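Sorting and storing odd black socks without losing half of them

Posted in Laundry & Closets
28 people found this thread useful

hallwaylamp
I do one big load on Friday and dump it on the bed to fold. Shirts and towels go fine. The socks are what hold me up. Almost all of mine are black, a few are long ribbed ones that come up to the knee, and I also have a couple of footless leg warmers that look the same as the long socks until I have them flat. I lay them out on the bedspread, try to pair them, and always end up with 4 or 5 that don't match anything. Those go back in the basket and the next week it happens again.

Two things I would like to know. First, is there a quicker way to pair black socks that are nearly the same? Second, how do you fold the long ribbed kind so the tops don't stretch out? I have been rolling them into a ball and turning the cuff over, and the cuffs on the older ones are now loose enough that they slide down by lunch.

I have one drawer for all of this. I don't want to buy a cabinet. I looked at the Harkari drawer dividers, but the ones at the store in Akdale were too tall for my drawer.

pinebluff_422
Stop turning the cuff over. That is what is stretching them. The ribbing at the top has elastic in it, and if it spends six days wrapped around a ball of sock it will give.

For long socks, do it this way. Lay one sock flat on the bed with the heel facing up. Put the second one on top, same direction. Smooth them from the toe toward the cuff with your hand and don't pull. Fold the toe end up to the middle, then fold the cuff end down over it. You get a flat packet three layers thick. Stand it on its edge in the drawer with the fold on top. They stay put as long as the row is snug. If the row isn't full, push a folded T-shirt in at the end.

For pairing, look at three places before anything else: the cuff, the heel and the toe seam. Two black socks can look the same until you put the cuffs side by side, and then one has wide ribs and the other has narrow ones. Do it in daylight if you can. Black and navy are hard to tell apart under a bedroom lamp, and I have gone to work in one of each more than once.

As for the leg warmers, keep them out of the sock drawer completely. Mine hang over a coat hanger.

If you want dividers, cut down a shoebox. I did that after paying for a set from Huet that slid all over the drawer. Cut the box an inch lower than the drawer side so it doesn't catch when you close it.

Tom_or_Tam
just buy all the same sock. I threw mine out and got one kind and now I don't pair anything, they go in a heap and I take two

hallwaylamp
I thought about that, but the long ones are for winter and the short ones are for the rest of the year, so I would still have two kinds. I may do it with the short ones.

quiltside
The advice about the cuff is right. I want to add something about the ones that never match.

Mark them. I use cotton embroidery thread, one color per pair, and put a small stitch inside the cuff of each sock. It takes a minute per pair and you only do it once. Leave the stitch a little slack so it gives when the cuff stretches, otherwise it will snap the first time you pull the sock on. Red, yellow, white and light green all show up well on black. I did mine over one evening in March and the stitches are still there.

For the leftovers, don't put them back in the basket. They get washed again for no reason and they fade, and after that they really don't match. Pin a small cloth bag to the inside of the closet door and put the singles in it. When a single turns up in the wash, check the bag. Anything that has been there since the last change of season can go to dusting. A long ribbed sock pulled over your hand is good for window blinds.

Check the bed too. I fold on top of mine, and dark socks work their way into the folds of the blanket and the sheets - I shake everything out before I make it up and there is usually one in there. Fitted sheets are worse, because socks get caught in the corners in the dryer. Turn the corners inside out before you fold the sheet.

One more thing on drying. Lay the long ones flat or hang them by the toe. Hung by the cuff, the wet weight pulls on the ribbing and you are back where you started.
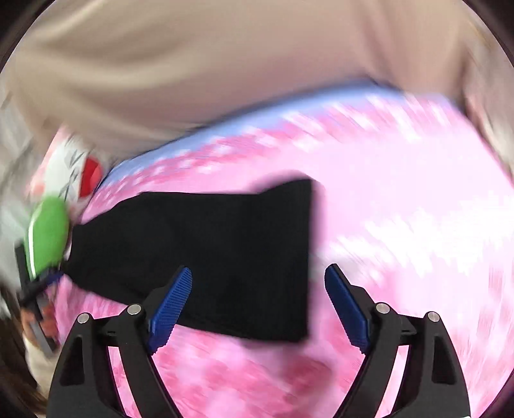 If yours are wool or part wool, skip the dryer and use a rack. Mine is a Prarkoler and it folds flat behind the door, but any rack with thin bars will do. Thick bars leave a crease across the calf that takes a day of wearing to come out.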